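Section 6. Setting Up the Prep Table

Applies to the Gernudis pine table with front board. Revised 7/18/20.

The older Hakodeo booklet promised that a well-arranged table would "transform the way you cook." It won't. What it may do is save you from walking across the kitchen for a cloth with juice running down your wrist. Read this section with that modest goal in mind.

6.1 Before you start

1. Stand the table on a level floor. The leveling feet supplied with earlier tables worked themselves out, so we no longer include them. Use a folded card if you must.

2. Wipe the top and the board with a barely damp cloth and let both dry. Do not oil them the same day.

3. Lay the board across the front of the table. Push it back until it meets the rear section.

4. Put the tray at the back left. Left-handed cooks are often told to reverse this. Try it our way first.
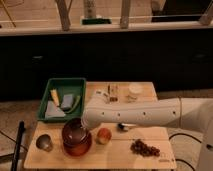
Do I need to buy the matching tray and cups?

Any tray with low sides that fits the rear section will do. The Gunivbridge store sells a matched set, and we have yet to hear a convincing argument for it.

6.2 Loading the tray

5. Put the sponge in the middle of the tray and the cloth flat at the front left. A cloth kept in a ball stays damp and starts to smell.

6. Long, thin items go in at a slant around the sponge. Straight rows look better and are harder to pick from.

NOTE: The tray is not a drainer. Wring the sponge out before you put it back.

CAUTION: Do not set anything hot on the board. The finish is described in the trade as heat resistant. We tested two boards with a pan straight off the stove and now own two boards with rings on them.

7. Keep bowls toward the front if you are using them and toward the back if you are not. A small metal cup does well at the far left front, with a wide bowl next to it and fruit to the right.

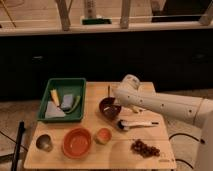 6.3 Fruit on the board

Most guides, including the Nieminen kitchen planner, want every piece of fruit in a bowl. We are not persuaded. Soft fruit at the bottom of a deep bowl bruises, and you find out on the day you wanted it. Set it straight on the board, with a space between kinds, as with the peach and the bunch of grapes here. Grapes can stay on the stem until they are needed.

8. Wash fruit at the sink and dry it before it goes on the board.

9. Leave a hand's width clear along the near edge for the knife.
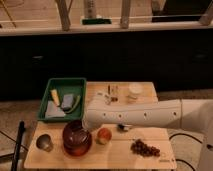 The seam is where most complaints begin. Crumbs get into it, and so does juice, and no amount of pushing will close it for good. You can see it as a narrow line between the rear section and the front board. Run a dry brush along it after each use, and lift the board out once a week to wipe underneath. Seam fillers are sold for this purpose. The one we tried came out in strips.

6.4 Clearing down

10. Empty the tray first, then the board.

11. Stand the board on its long edge to dry, away from the stove.

Replacement boards are part 1692. Allow around 300 uses before the surface needs sanding, fewer if you chop hard.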